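Buscar en la comunidad Buscar Todas las categorías

¿Hay ya robots que ordenen la casa?
Publicado por Kátia Araújo en abril – Robots y automatización

Tengo un aspirador automático desde hace 3 años y cumple. Lo que me quita tiempo es colgar la ropa y recoger lo que queda por las mesas. ¿Existe algo a la venta que lo haga, o todavía es cosa de laboratorio?

Lourenço Rebelo
No. Compra más perchas.

Henrique Coelho
A la venta, nada que yo recomendaría. En el taller de Bragança tenemos una máquina que coloca hasta 108 piezas por hora, pero todas iguales y en la misma posición. Una casa es otra cosa.

Tatsuya Hosoda 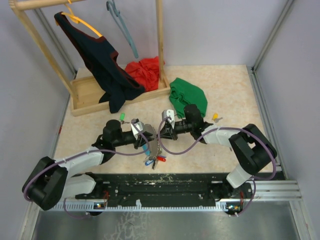

Lo difícil para una máquina son los objetos pequeños y los blandos. Un llavero cambia de forma cada vez que lo coges – un manojo con una llave dentada y varias de capuchón azul, rojo y gris oscuro ya da trabajo a dos brazos con pinzas. La ropa es peor: una prenda oscura en su percha se puede localizar, pero un trapo rojo arrugado no tiene un borde claro por donde agarrarlo. Yo esperaría.

Relacionados
Aspirador Clilex: no vuelve a la base
¿Merece la pena el brazo de cocina Kinside?
Doblar toallas a máquina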